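Ticket 236: Label printer on packing bench skips every other label
Status: Closed
Opened by: Sylvie Arsenault
Assigned to: Teodoro Palacios
Site: Urnarbridge

Problem as reported
The Tirero label printer at the packing bench prints one good label, then feeds a blank, then prints again. It started in the morning after the new rolls came in. The status light stays green and there is no error on the screen. Reprinting from the Aguirre order screen gives the same result. Power cycling did not help.

Teodoro, 9:40 am
Asked Sylvie to print a test page from the printer's own menu with the network cable unplugged. Same thing, label then blank. That takes the order software and the print queue out of it, so please don't reinstall the driver. Sylvie had already cleared the queue once. No harm done, but the jobs from before 9 will need to be sent again.

Teodoro, 10:15 am
Went over to the bench. The roll is the right width and it's loaded the right way around. Cleaned the gap sensor with a dry swab and ran the media calibration from the menu. The printer fed a long strip of blanks during calibration, then stopped with "media not found." Ran it again with the same result. Put the old setting back so Sylvie could keep working, with the blanks, until lunch.

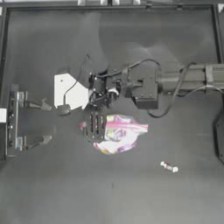

Sulastri Menon, 11:05 am
Checked the purchase order. The last order was for gap labels, same part number as always. What Soltix shipped is black mark stock - there is a dark bar printed on the back of the liner at each label. The carton sticker has our part number on it, so receiving had no reason to open one. I've asked them for a replacement and a return slip.

Teodoro, 11:30 am
That explains it. The printer was set to look for the gap between labels, and on this stock the gap is too narrow for it to read every time. Changed Media Type from Gap to Mark, moved the sensor to the left so it sits over the bar, and calibrated again. It passed on the first try. Printed 50 labels in one run with no blanks.

Sylvie, 1:20 pm
Working fine here. The text is sitting a little high on the label, and the top line of the address is close to the edge. Can that be moved?

Teodoro, 1:45 pm
Yes. Set Label Top to 2 and saved it to the printer. Sylvie sent a few orders through and the address is where it should be.

Amparo Bermúdez, 2:30 pm
Do we use up the wrong rolls or send them all back? The second bench is still on the old stock and I don't want them mixed up.

Sulastri, 2:50 pm
Keep the opened carton at this bench and use it up. The sealed ones go back. I wrote MARK on the side of the open one.

Resolution
Wrong label stock from supplier. Printer set to Mark, sensor moved, calibrated, Label Top set to 2. When the gap rolls come back, set Media Type to Gap, put the sensor back in the center, set Label Top to 0 and calibrate. Lucía Benítez has the steps for the late shift.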